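I had been told to bring a sweater to Gident, and I'm glad I listened. The hall in Civdale is one long bright room with a concrete floor so shiny I kept looking down at my own shoes. Vy Lưu met me at the door with two coffees and a binder under her arm, and before I'd even gotten my coat off she was telling me what was wrong with the binder.

"It's too long," she said. "It's 61 pages. When I started it was 2, and I think those were the better ones!"

The binder is the house rulebook for recording sessions, the hours when people with hand-held grippers do ordinary chores so that robots can learn from them. Vy has been in charge of it since August. She rewrote nearly all of it, threw out a chapter on shoes (she put it back later, shorter), and sent the result over to Brekley, the outfit that checks their sessions from the outside. Brekley sent back a lot of comments. She still sounds a little sore about the one on commas.

I asked her where a rule comes from, and she laughed. "Somebody trips. Or somebody almost trips and is decent enough to tell me. I'd say most of the floor chapter is almosts."

The floor chapter is the one she cares about. Cloth work gets done low down, and folding a big sheet means kneeling, reaching, backing up without looking. So her first rule is that the cloth goes down flat before anyone picks up a gripper, and the second is that cables stay off it. Wrinkles are fine. She was firm about that, because people new to the work want to smooth everything out like they're making a hotel bed, and then the robot only ever learns about hotel beds.
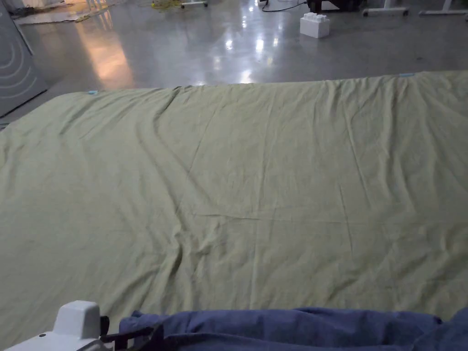

Ko disagreed with her on the wrinkles, cheerfully and from across the room, saying that if every person starts from a different mess you can't compare one session with the next, and that the rulebook ought to say how much mess is allowed. Vy rolled her eyes. They've clearly had this one before.

"How would you even write it down?" she asked me. "Medium rumpled? I tried, I really did. I had a whole paragraph and then I read it out loud and crossed it out."

What she did write is a log sheet. Each session gets a line with who did it, what the task was, when they stopped and why. The log was at 329 when I sat down with her, and she figured it would hit 331 by the end of the day. The "why" column is the part I liked best. You're allowed to put "tired." You're allowed to put "didn't feel right" and leave it there, and a lead can't send you back in until the next break.

I wondered if people really use it, or if it's one of those rules that looks nice in a binder. She thought for a bit.

"More than they used to. At first everybody wrote 'done.' Done, done, done. So I started writing 'tired' on my own lines, and then I saw it show up on other people's."

Her other big subject is who gets to stand where. If a robot with wheels is switched on, somebody has to be in charge of it, by name, on the sheet, and that person doesn't also record. She won't bend on this even when they're short of people, and they are often short of people. A person holding a gripper is watching her own hands - that's the job - so she can't be watching anything else.

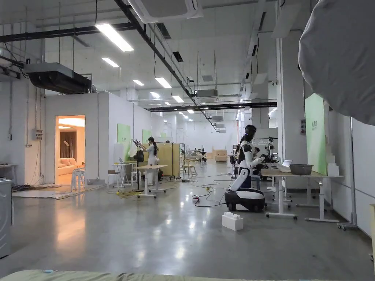 The Gident hall in Civdale, January 2022.

We got to cables last. I'd been waiting for cables, I stepped over enough of them. "Yes, I know," Vy said, before I opened my mouth. The rule says walkways are cleared before the first session and again after lunch, and she admits the after-lunch one slips. She wants covers, the flat rubber kind, and has asked for them in writing. Until they come she's trying yellow cable for anything that crosses open floor, so at least you notice it.

Her plan for the next version is to get it down to something people can read standing up. Brekley wants an appendix. She hasn't answered that email yet.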